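Looking After Your Clothes
Session 2 handout: reading a garment before you fold it
Notes by Tudur James, Stutholm evening classes

Hello again, and thank you for putting up with the draughty room last time! I've typed these up from my scribbles, so if something doesn't match what you heard me say, ask me. I change my mind about sleeves more than I should.

Setting up

Before you touch any clothes, sort out where you're going to work. I like a table that comes to about hip height, pushed up to a plain wall, with nothing on it except what I'm folding. Beds are too soft – the cloth sinks in and you end up pulling against it. If you only have a bed, lay a big board over it. Stand square to the long edge and keep the pile you haven't done yet on the side of your weaker hand.

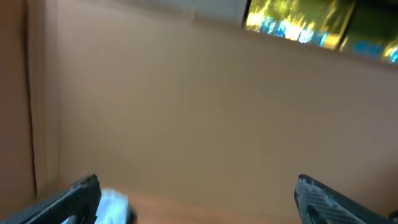
Finding your way round a pair of jeans

Most of you told me you start at the waistband. I did too, for years, and it's fine if the jeans are lying flat to begin with. When they come out of the basket in a lump I go for the hems. A hem is a good thick edge, you can find it with your eyes shut, and once you've got both of them together the rest of the leg more or less follows.

So, in order:

1. Find one hem and pull it clear of the heap.
2. Find the other. It's very often underneath the first.
3. Lay one leg on top of the other and run your hand up the inside seam.
4. Only now look at the waistband. Pull the seat out to one side so you get that little triangle, and tuck it back in.
5. Smooth from the middle outwards, then fold in half, and in half again (or in thirds if your drawers are shallow).

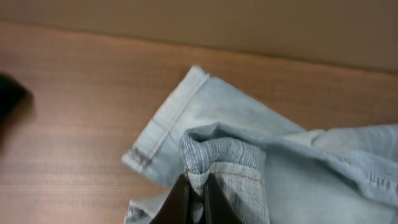
I'm fond of denim as a teaching cloth because it tells you so much about itself. It's a twill, so the weave runs on a slant, and when you bunch it up those slanting lines bend and show you which way the leg is twisting. Look at the stitching too. The double row along the cuff of the pale pair here gives you a straight line to work from, and the orange-brown thread further in tells you there's a seam under all those folds. While you're down at the hem, have a look for grubby bits like the greyish smudge on that bottom corner. Dab it before you put anything away.

Nicanor Gallardo asked whether you should iron first. I wouldn't bother with jeans. Give them a good snap from the waist, then use the flat of your forearm, which does a far better job than your fingertips. Shirts are another matter and we'll come to them next session, along with the dreaded fitted sheet.

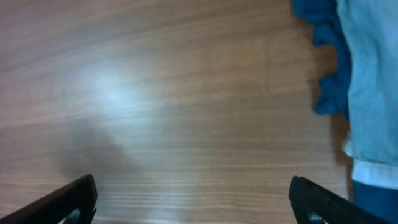

The forearm trick works on towels and pillowcases as well, so do practise it at home on whatever you've got. Go slowly the first few times. You want to feel the air coming out from between the layers, and if you hit a ridge, stop and lift the top layer off, otherwise you'll just press it in.

For next time

Bring one shirt with buttons and one thing you hate folding. Have a go at three pairs of trousers before then, starting from the hems, and write down where you got stuck.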